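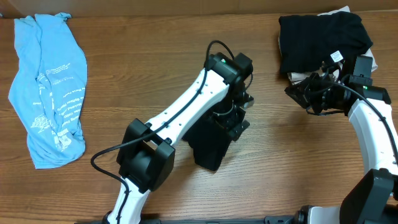
Light blue T-shirt on the left, black garment already folded on the right.

How to fold T-shirts on a table

A bed is too soft for folding. I use a wooden table, because the cloth stays where I put it. Wipe the table first and let it dry.

1. Open the shirt. A shirt from the basket is usually twisted like a rope. Take it by the shoulders, shake it two times and lay it with the print facing down.

2. Smooth it with your flat hand, from the neck to the hem. Pull the side seams a little until they are straight. Small creases will go away, deep ones need the iron.

3. Fold one side to the middle of the back and turn the sleeve so it lies along the edge. Do the same with the other side. You now have a long strip, the same width from top to bottom.

4. Fold the hem up to the neck, then fold one more time. For a narrow drawer, fold in thirds instead.

5. Put the finished piece at the back corner of the table and build the pile there. I keep dark colours on one pile and light colours on another, but when the table is small I mix them.

If a ribbed garment opens again by itself, press it with your palm for a few seconds. Thick hems should go on alternating sides, otherwise the pile leans.

Thank you to Eoin Quinlan from Plumstead, who wrote to me about the thirds. Next I will write about fitted sheets.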